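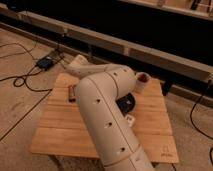
Is the open day at Tanasarn worth the trip from Tirnville? If you like plain wooden boards and small blocks, perhaps, though I wouldn't go far out of my way.

Rania Kanaan had promised me a proper look at how a table gets laid out and tidied. What we got was a board on a beige carpet with a dark bowl, a white block and a reddish-brown one. The leaflet called this "home life in miniature". I have 64 pence worth of doubt about that — my own kitchen has rather more on it.

Hala Hattar, who showed us round, was patient with my questions. Why a bowl and no plate? Why blocks? She said simple shapes make it easier to talk about where things belong. 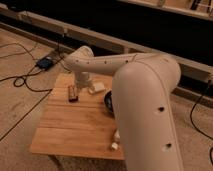

I wasn't convinced. Tidying is hard when there's post, keys and half a lemon to deal with, and I said so. Ffion Ifans thought I was being unfair and stayed for the second talk. I went for tea, which cost too much. They plan another open day in December.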